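Norncombe leaves early access this month with new co-op mode

Norncombe, the village-building survival game from Plaltness, will leave early access in July. The full release adds a co-op mode for 2 players, a longer winter and a new region called Vostthorpe, set on the far side of the estuary.

The co-op mode uses one shared save. Either player can load the village when the other is offline, but only the one who started it can change the difficulty. Stores, tools and debts are held in common. Plaltness says old saves will carry over, though players must build a landing stage before they can reach Vostthorpe. 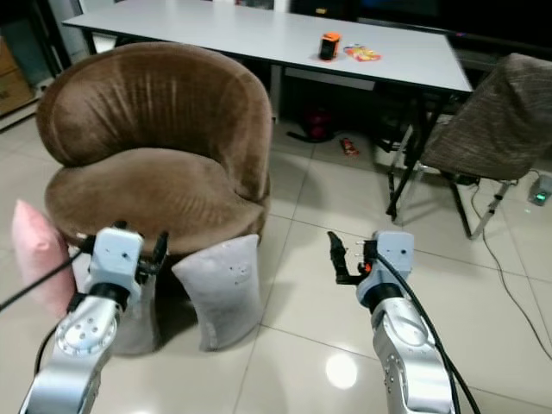
Brown tub chair on a cream tiled floor.

The price will go up at launch. Anyone who already owns the early access version gets the full game at no extra cost, and the soundtrack will be sold separately.

The studio has also raised the limit on placed objects from 800 to 4000 per village. Players with large harbours had been asking for this since the spring update, which made jetties out of single planks and used up the old limit quickly. Older machines can keep the lower setting in the options menu.

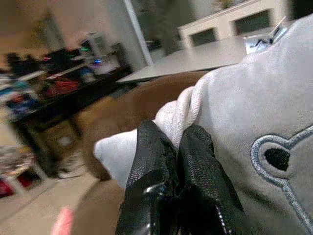

A fold of light grey sweatshirt held in the gripper.

The patch notes list 1367 fixes. Most deal with pathfinding, and a long section covers goats that walked through closed gates. The fishing timer has been slowed down, and rain no longer puts out lamps under a roof.

A console version is being handled by Bataineh, which also worked on the controller support. It has no release date yet. Cross-play is not planned, and the two versions will not share saves.

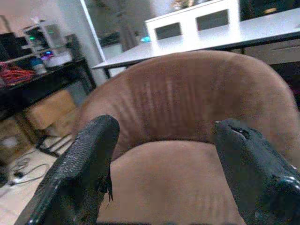

The tan-brown armchair between the gripper fingers.

The Norncombe demo will stay up after launch and covers the first autumn. Progress made in it can be moved to the full game from the main menu.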